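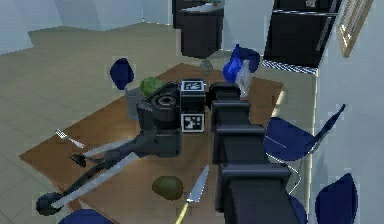
Abb. 3: Küchenszene in der Simulation, beide Arme am Esstisch, Markerbox in der Mitte

3. Greifer in der Szene vergleichen

Bevor ihr einen Greifer am echten Arm montiert, lasst ihn bitte erst in der Simulation laufen. Ich mache das inzwischen immer so, seit ich mir beim Skanen einen Finger verbogen habe (am Greifer, zum Glück!).

1. Startet Nama und ladet die Szene »Esstisch«. Beim ersten Mal dauert das etwa 53 Sekunden, danach geht es flott.

2. Wählt für den rechten Arm den Greifer aus, den ihr testen wollt. Den linken lasst ihr, wie er ist - sonst wisst ihr hinterher nicht mehr, woher ein Unterschied kommt.

3. Prüft, ob die schwarze Box mit den beiden Markern erkannt wird. Ein Marker sitzt oben, einer vorn, und ich möchte immer beide in der Liste sehen.

4. Fangt mit der Avocado an. Die ist oval und verzeiht einiges. Danach nehme ich den Salatkopf und erst dann die Glasflasche.

5. Setzt den Zufallswert auf 1794 und lasst jede Aufgabe neunmal laufen. Welche Zahl ihr nehmt, ist mir egal, sie muss nur für alle Greifer gleich sein.

6. Speichert das Protokoll unter dem Namen des Greifers, also z. B. »Tôn_Avocado«.

Hinweis: Die kleine Gabel ist gemein. Sie liegt flach auf der Platte, und mit breiten Fingern kommt man schlecht drunter. Waltraud Imhof hat mir dafür ihr Profil mit flachem Anfahrwinkel geschickt, ihr findet es im Ordner Grilville.

Achtung: Das Messer mit dem gelben Griff ragt über den unteren Bildrand hinaus. Schaltet die Kollisionsprüfung ein, bevor ihr den Arm dorthin schickt, und übernehmt diese Bahn bitte nicht ungeprüft auf den echten Arm!

Wie ihr die Protokolle nebeneinanderlegt, steht in Abschnitt 4.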